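Status lights should mean something

In March the hand on our Dremby arm kept its grip for 40 seconds after the stop button was pressed. The arm froze. The fingers stayed shut on a fixture with a technician's sleeve caught in it. She was not hurt.

The log showed the hand had lost contact with the controller 10 minutes earlier. Its lights never changed. Everyone at the bench took blue to mean ready, and the manual from Stotari gives the colors 4 lines in an appendix.

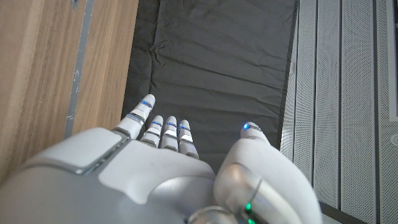 I have run test benches long enough to know that people watch lights before they watch screens. A hand that can't hear its controller should show it at the fingertips, and it should let go when the arm stops. Stotari offers the release setting as an option. It ought to be the default.

Yetunde Nnaji

Comments (2)

Eliseo Beltrán
Same fault at Villalobos. We found it on the 85th cycle and went back to the old gripper.

benchrat
Opening on stop is fine until you're holding something heavy over somebody's foot.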